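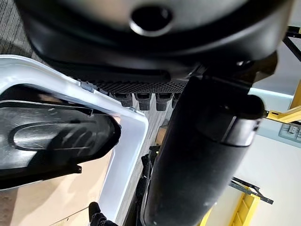 *Black plastic, black mesh, March 2019*

So I finally read all the way through my grandmother's recipe box! It took me most of the winter, because her handwriting is a mess and half the cards are in a shorthand only she and Greer Chisholm from next door ever understood. Greer came over with her reading glasses and we got through 17 cards in one sitting -- mostly pickles, plus a plum cake from her years in Willport that I'd completely forgotten (it used to show up every June, always a bit burned on the bottom).

I'm typing them all up now. The plum cake is first, and I've already made it twice. Five plums is plenty, whatever the card says.

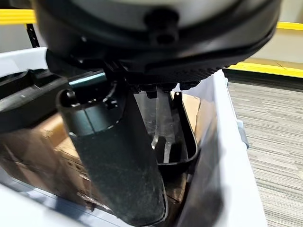

Can you freeze the plum cake?

Sure, wrap it well while it's whole and slice it after it thaws.

Next up is the mustard pickle card, which has a big vinegar stain right over the amounts. Greer thinks it says two cups of sugar. I'm going to start with one and see.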